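Chapter 6
Water in the Home

What this chapter covers
6.1 Where household water goes
6.2 Washing clothes
6.3 Hard and soft water
6.4 Reading a water meter
6.5 Comparing two households

Before you start
You should already be able to convert between litres and cubic metres, and to read a simple bar chart. If you are unsure about either, go back to Chapter 2. You will need a calculator for section 6.4.

Most homes in towns take their water from a main under the street. It enters through a stop valve, passes through a meter if one is fitted, and then divides. One branch goes to the kitchen tap. Others feed the bathroom, the toilet cistern, the hot water system and any machines that use water. After use, nearly all of it leaves by the drains as waste water.

In this chapter we follow the water from the meter to the drain. The examples come from Wulline, a small town that gets its supply from the Maurya reservoir, nine kilometres to the north. The reservoir lies on chalk, so the water is hard. Section 6.3 explains what that means for kettles, pipes and soap.

6.1 Where household water goes

The amount of water a household uses depends on the number of people, the age of the fittings and the habits of those who live there. A garden makes a large difference in summer and almost none in January.

One home in Wulline used 3520 litres in a week. The household sorted this into three groups:

Bathroom and toilet: 1268 litres
Garden: 979 litres
Kitchen, laundry and everything else: 1273 litres

The garden figure was high, as the week was a dry one and a new hedge had been planted. In a wet week the same home might use no garden water at all. When you compare figures, always check which time of year they come from.

Key words
Mains: the pipes that carry treated water to buildings.
Consumption: the amount used in a given time.
Waste water: water that leaves a building after use.

6.2 Washing clothes

Before piped water was common, washing took most of a day. Water had to be carried in, heated, and carried out again. Clothes were soaked, rubbed, rinsed and wrung by hand, and the same tub of water was often used for several loads, starting with the cleanest.

A modern machine does the same jobs in the same order. It fills, washes, drains, rinses and spins. A front-loading machine has a drum that turns on a horizontal or nearly horizontal axis. The water lies in the lower part of the outer tub, and the clothes are lifted out of it and dropped back in as the drum turns. For this reason the clothes do not all have to be under water at once.

The holes in the drum let water pass between it and the outer tub. The raised paddles lift the clothes. A rubber gasket seals the gap between the tub and the door – if it is split or dirty, the machine may leak. 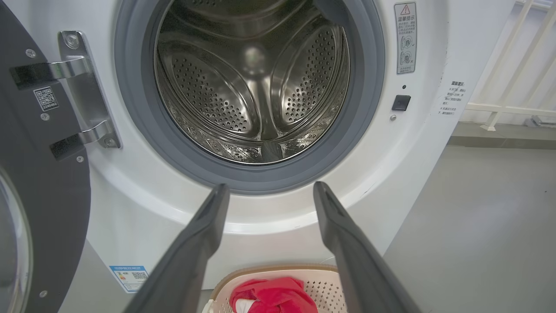
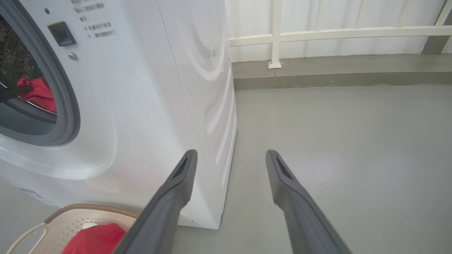

Front-loading washing machine: the drum and its paddles (first picture) and the side of the body, with red fabric in the drum (second picture).

6.3 Hard and soft water

Rain is naturally soft. As it soaks through the ground it dissolves small amounts of whatever rock it meets. Chalk and limestone add calcium compounds, and water that contains a lot of these is called hard. Granite adds very little, so water from granite hills is usually soft.

Hard water is safe to drink, and some people prefer the taste. It does need more soap to make a lather. When it is heated, part of the dissolved calcium comes out as a solid called limescale. You can see this as a pale crust inside a kettle.

The village of Dindero lies only a short distance from Wulline but takes its water from a granite moor. Families who move from one to the other often find that they have been using too much or too little washing powder.

Activity 1
Collect a small bottle of tap water and a small bottle of rainwater. Add five drops of liquid soap to each, put the tops on and shake for ten seconds. Measure the height of the lather with a ruler. Write down which sample made more, and suggest a reason.

Activity 2
Look again at the weekly figures in section 6.1. Draw a bar chart with one bar for each group. Then work out the total for a week in which no water is used on the garden and the other two groups stay the same.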